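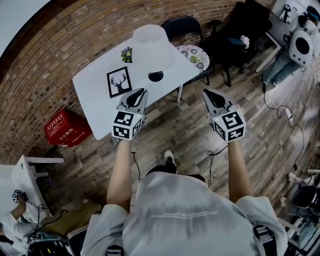
Blog > Around the House > Gadgets and Robots

Posted in September by Samran Khunthong

Home About Archive Recipes Contact

My mother-in-law called last week while I was up to my elbows in the kitchen sink, and before she had even said hello properly she wanted to know when I was going to get her a robot that cleans. She had seen something on television, one of those glossy segments where a shiny white fellow folds a towel while everybody in the studio claps, and she figured that since I write about this stuff I must have a discount code. I had to tell her the same thing I tell everyone who asks, which is that it depends on what you mean by cleaning! Take something as plain as tidying a table. A white lamp with a wide shade, a picture frame with a deer's head on it, a little black bowl-shaped thing, a potted plant with purple and yellow flowers: you or I could clear that lot, wipe underneath and put it all back while thinking about dinner. For a machine with two black fingertips on each hand, every one of those things is its own little puzzle, and I've been chewing on it ever since I hung up the phone.

Start with the lamp. How do you pick up a lamp? I went and stood in front of ours in the living room and paid attention to myself for once, and I don't touch the shade at all. I reach under it, take hold of the stem, and tip the whole thing toward me a tiny bit to see if the cord has any slack. A shade is the biggest part of a lamp and the part that looks easiest to grab, so of course a machine that doesn't know any better is going to go for it, and then you have a dented shade and a lamp lying on its side. My wife came in while I was doing this and asked if I was all right.

A picture frame lying flat is worse. It sits there hugging the table and there's nothing to get your fingers under. What I do (and I'll bet you do the same) is slide it until a bit of it hangs over the edge, and then pinch it there. It takes no thought at all when you've got a lifetime of practice behind you. With pincers it's a real plan, with steps in it, and you have to know where the edge of the table is and how far you can push before the frame goes on the floor. I tried it at home using two pairs of kitchen tongs, which I recommend to anybody who thinks this business is simple. I got the frame up on the third go and scratched the sideboard doing it. Sorry, dear.

Then the flowers. I think plants are going to be the last thing I'd hand over. A pot is fine, a pot is practically made for grabbing, but the leaves get in the way, and you can squeeze a pot and bend a stem in the very same motion. I have an African violet on the windowsill that has survived two house moves and a cat, and there is no machine on earth I'd let near it this year.

What cheers me up is how the teaching is being done now. When I first got interested in robots, back when I was still fixing conveyor belts at the Clorkmont bottling plant, you told a machine where to go by typing in numbers. Move here, close, lift, move there. It worked beautifully as long as every bottle stood exactly where it was supposed to, and if a bottle was a thumb's width out of line you had glass everywhere and me with a broom. These days a person can hold the grippers in their own hands and simply do the chore, with those square black-and-white patterns there so that a camera can keep track of where each hand is. All the little habits go in along with it, the tipping and the sliding, the stuff none of us could write down if we tried. I find that rather lovely. It's closer to how my father taught me to gut a fish than to anything I did at the plant.

Now, the shop floor is a different story and I don't want to be unfair about it. I still have friends at work, and one of them moved over to Gullmont, where they pack bathroom fittings, and they've had 5 arms on the line since spring. He tells me they're good. They put taps into boxes all day and don't complain about the radio. But it's the same taps and the same boxes, and there's a fellow whose whole job is to walk up and down and straighten things when a carton comes in crooked. When they switch to a new model of tap it takes him and a technician the best part of a shift to get everything settled again. Imagine that in your kitchen every time you bought a different mug.

And there's the matter of time. I cleared our own sideboard by hand, dusted it and put everything back, and it took me 2 minutes and I wasn't hurrying. I've watched plenty of videos of home robots doing something like that, and I've learned to look in the corner for the small print that tells you it's been sped up. Five times is common. I don't hold it against them, I'd speed myself up too if I could, but if you're picturing the house being done while you pop out for milk, you'd better be getting the milk from a cow in the next county.

A reader from Clerkgate wrote to me after my post on robot vacuums (thank you for the long letter, I did read all of it) and asked whether she should put money aside for one of these machines for when her knees give out. I went back and forth on how to answer. I'd say put the money aside, by all means, and spend some of it sooner on a decent dishwasher and a tray with wheels. We bought our tray at Rojanasak's, the hardware place by the station, and it has saved me more trips up and down the hall than any gadget I own. The arm that lifts the lamp and dusts under it will come along, I do believe that, and I think it'll turn up first in places where the rooms are big and the tables are kept fairly clear. Hotels, maybe.

As for my mother-in-law, I drove over and did her shelves myself. She owns what must be 200 porcelain animals, most of them with thin little legs, and I moved them one at a time onto a bath towel with her watching from the armchair. I broke the ear off a rabbit. She has asked me to mention that it was the nice one, and I've got the glue drying as I type this.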